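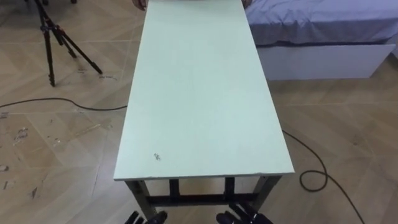 Figure 4. Long table with a pale green top. Chipping along the white edges, small dark mark near the front left corner.

4. Wear, marks and who sits where

4.1 What we mean by a mark

Anything left on a tabletop that a cloth and warm water will not shift. Pen, scratches, rings from hot cups, glue, chips at the edge. Crumbs and dust left out. Smudges were a problem from the start, as some come off and some don't, and two people wiping the same patch will disagree over whether it has gone. In the end we logged smudges apart from the rest and they play no part in the totals below.

Edges are treated as their own class (see Fig. 4 for the sort of chipping we mean). A chip tells you something went past the table, or the table went past something. It says very little about the people who sat there. Earlier work on school desks tends to lump edges and tops together, which we think is a mistake, and it makes their totals hard to set beside ours.

4.2 Sites and tables

Four sites, all rooms that are hired out or shared by the day: Claletti, Prenell, Kwok and Casto. Claletti is a reading room with a kitchen at one end. Prenell and Casto are both upstairs halls, let to evening classes and clubs. Kwok is a shared office, much the tidiest of the four, and the only one where people tend to come back to the same seat. We took 15 tables across the sites. All were long enough to seat people on both sides, and all had been in use for at least a year before we started. Round tables were left out. So were folding tables, which get stacked and pick up scratches in the cupboard that have nothing to do with sitting.

Each tabletop was split into equal squares with string and tape, and each square gone over by two people with a lamp held low to one side. The low lamp matters a good deal. Under ceiling lights most fine scratches on a matt top vanish. Dark tops were worse than pale ones for scratches and better for glue, and we have made no attempt to correct for this.

The full log holds 553 marks. The last entry was made on 03/09/2022, after which the Prenell tables were sanded and the site dropped out.

4.3 Marks by position

Corners first. We had expected the middle of the long side to carry most of the pen marks, that being where people sit and write. It did not come out that way at three of the four sites. Small dark marks bunched near the corners, mostly at the end closer to the door. Our reading is that corners are where people stand. They sign a sheet, test a pen, jot something on an envelope and go. Nobody sits down for that. A pen run off the edge of a small piece of paper will mark the top, and a person standing up is less likely to notice and wipe it straight away.

Kwok was the odd one out. There the pen marks sat in front of the chairs, as we first guessed, and the corners were near enough clean. Kwok has a separate shelf by the door with a pen on a chain. We'd put the whole difference down to the shelf if we had a second site with one, but we don't.

Rings were found where you would think. In reach of the right hand, mostly, and further in on the wider tables.

Scratches are harder to read. Long ones running with the length of the table are likely from things being slid down it, plates or boxes or a stack of chairs' worth of coats. Short ones in no clear direction could be nearly anything. We asked regular users at Casto to account for a sample of the short ones and got a different story each time, told with great confidence.

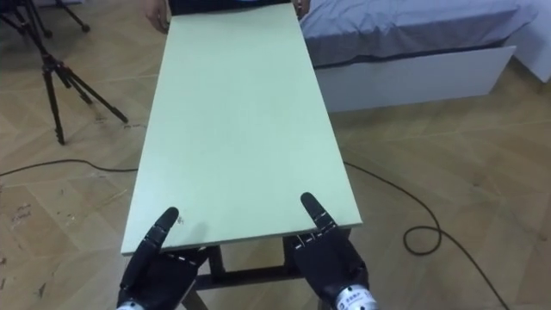 Turning to the question of moving. Shared tables get shifted far more than their owners believe. At Claletti the person in charge of bookings told us the tables "never move", and the tape we left under the legs in May had been walked off its line before the week was out. At Casto the tables go to the wall for dancing and come back turned end to end as often as not, so a corner that was by the door one month is by the window the next. This is awkward for the corner finding above. We dealt with it by marking the underside of each top and noting which way round it lay at every visit, but visits were spaced out and whatever happened in between is lost. The Casto corner figures should be read with that in mind, and the reader may prefer to leave them out altogther.

4.4 Does a marked table get marked more?

There is a common belief among hall managers that it does. One scribble brings on the next. Felicidad Mercado, who did most of the logging at Prenell, was asked to keep a note of new marks against old ones, square by square. New marks did fall more often in squares that already had some. But busy squares are busy squares, and a spot in reach of a chair will gather marks whether or not the first was ever there.

To get some way past this we cleaned and filled half the marked squares on two tables and left the rest alone. The sessions watched were 30 minutes each, with the watcher sat at the far side of the room doing paperwork. Too few new marks in that time to say anything useful. A longer run is needed. It would also help to pick tables where the filler matches the top, as ours dried lighter and people picked at it, which put marks where we had least wanted them.

4.5 Limits

Sites were picked for ease, all within a bus ride. No home tables. No record of the age of each top beyond what managers could recall, and their memories did not always agree with the stickers underneath. Children used Prenell in the daytime and we have no way of telling their marks from those of adults, though height of chair might be be a start.

Cleaning habits also differ. Claletti is wiped down by whoever leaves last, with whatever is under the sink, and two of its tops have gone cloudy in patches as a result. Cloudy patches were not logged as marks. In hindsight they should have had a class of their own, next to the smudges, and we have added one to the form for the second round.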